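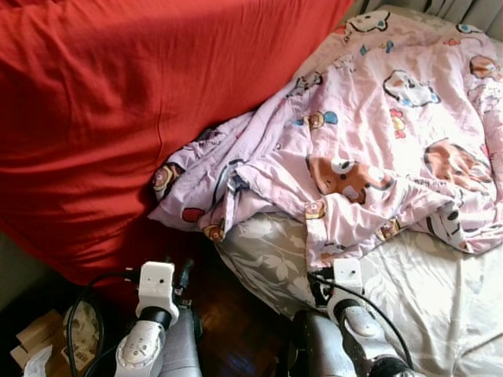
When should the transponder be fitted to the bike?

Fit it the evening before practice, with the battery fully charged, so there is time to check it in before the timing office closes.

Section 4. Fitting and checking the Clerance transponder

This section covers the Clerance rechargeable transponder as used at Gillotwood indoor and outdoor rounds. Riders with a direct-powered unit should go to Section 5. The steps are the same for the 125, 250 and 450 classes. The 65 class uses the small bracket, described at the end.

What you need

Transponder and charging cradle
Fork bracket with retaining pin
Two cable ties
Clean rag and contact cleaner
Your rider card, with the transponder number printed on the back

4.1 Charging

1. Wipe the contacts on the back of the transponder with a dry rag. Use contact cleaner if there is dirt in the grooves.

2. Plug in the cradle and wait for the green power light.

3. Press the transponder into the cradle until it clicks. The light on the transponder turns red.

4. Leave it for 13 hours if the battery is empty. A part charge is fine for testing at home but not for a race day.

5. When the light turns steady green, take the transponder out.

Note: A flashing red light means a poor contact. Take the unit out, clean it and put it back. If it still flashes, try another cradle before reporting a fault.

Caution: Do not charge the transponder from a generator that is also running a pressure washer or a compressor. Sudden changes in the supply can damage the cradle.

4.2 Fitting the bracket

1. Put the bike on a stand with the front wheel off the ground.

2. Clean the lower part of the right fork guard. Old number glue and dried mud will stop the bracket from sitting flat.

3. Hold the bracket against the guard with the arrow pointing up.

4. Pass both cable ties through the slots and around the guard. Pull them tight and trim the ends.

5. Turn the handlebars fully left and fully right. Nothing should touch the bracket or the brake line.

6. Push down on the forks several times and check the clearance again.

Caution: Never drill the fork guard to hold the bracket. Never mount it on the front fender or inside the number plate. A bike with the bracket in either place will be turned back at technical inspection.

Note: Some Sillard fork guards have a raised rib where the bracket should go. Use the flat spacer from the bracket kit, and put it between the guard and the bracket with the rubber side facing out.

4.3 Fitting the transponder

1. Slide the transponder into the bracket from above. The number label must face away from the wheel.

2. Push the retaining pin through both holes until the end shows on the other side.

3. Pull up on the transponder. It should not move.

4. Compare the number on the label with the number on your rider card. Report any difference to the timing office before you ride.

Teams running two bikes must move the transponder when they change bikes. Each rider has one number for the whole series, and the system will not accept a second one. Put a bracket on the spare bike ahead of time – the move then only involves the pin.

4.4 Checking in

1. Take the bike to the check-in loop beside the timing office. Bring your rider card.

2. Push the bike over the loop at walking pace with the engine off.

3. Wait for your name and race number to come up on the screen. A single beep is a good read. Two beeps mean a low battery.

4. Sign the sheet.

For the January rounds, check-in opens at 9 a.m. Riders who miss it can use the loop in the staging area, but only up to the start of their first practice session. After that, see Kendra Cormier in the timing office.

If you get no beep, push the bike over again a little slower. Check that the label faces out and that nothing metal is sitting over the unit. A hand guard stay or a steel zip clamp is enough to block the signal. If there is still no read, ask for a loan unit. The deposit is $40, returned when the unit comes back with its pin.

4.5 After the race

1. Remove the transponder before washing the bike. The bracket can stay on.

2. Wipe it down and check the case for cracks.

3. Store it out of the cradle, at room temperature.

Note for the 65 class: Use bracket part 734, which has one slot and takes one cable tie. Fit it in the same place with the arrow up. All other steps are unchanged.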